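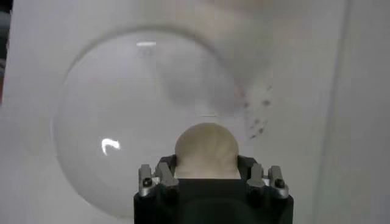

3.2 Where the bowl lives

I should admit up front that I came to this part of the study with a grudge against big serving bowls. I own three and use none. So when Selvaraj Marikar and I sat down with the Prardale kitchen diaries, I expected the large bowl to show up as a cupboard item, something that comes out for guests and goes back on the top shelf. The diaries said otherwise. Out of 657 entries that mention a bowl of any kind, 361 are about the biggest one in the house, and most of those have it sitting out on a counter or table in the middle of an ordinary day. A clear glass one like the bowl in Figure 4 is a nice case to think with, because the white surface shows right through it and the thing hardly seems to take up room, even though it is large. Several people told us the same about their own glass bowls — they stop seeing them, so they stop putting them away.

Figure 4. A large clear glass bowl on a white surface, seen from above at an angle.

What goes into these bowls is a different story, and I loved reading this part. Fruit, sure, but also mail, rubber bands, a phone charger, half a bag of onions (that one was in May, and the onions were still there six entries later). Ashraful Howlader did the coding with me and started calling this "drift," and the name stuck. We marked a bowl as drifting when at least two kinds of things that don't belong together were written down for it in the same entry. By that rule, nearly 40 households had a drifting bowl at some point in the diary period.

I went back and forth on whether material matters here. The Erka households, who mostly had ceramic or wood, wrote about cleaning out the bowl less often than the Fakir households, who mostly had glass. My guess is that you can see the mess through the side. Selvaraj thinks it's just that glass shows fingerprints and gets washed more, and I can't rule that out with what we have. The diary form asked what was in the bowl and who moved it, and left no space for why. We changed that for the Hileck round, which I get to in Section 4.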